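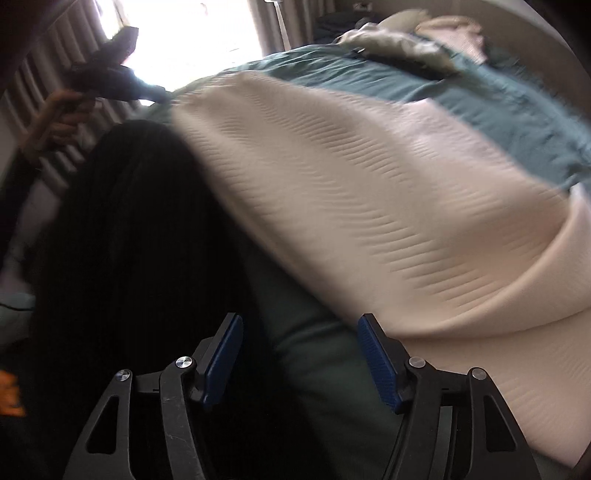 The cream blanket, on the unmade bed.

In June our town of Hemgate raised the yearly fee for garbage collection, and I want to write a little about it. I live here ten years and I never went to a council meeting before this one.

The council says it needs money to repair the road to Narow. Mr. Alcides Xavier explained that the repair fund is short by 3000. I understand this. But the new fee is the same for a small flat as for a hotel, and this I do not understand.

My neighbor Edmund Żak asked if the hotels could pay more. The answer was that it will be studied. Last year they also studied the street lights on my street, and I still walk home with a flashlight.

I will go again to the next meeting. It starts at 6 p.m., and you can speak for two minutes if you write your name at the door.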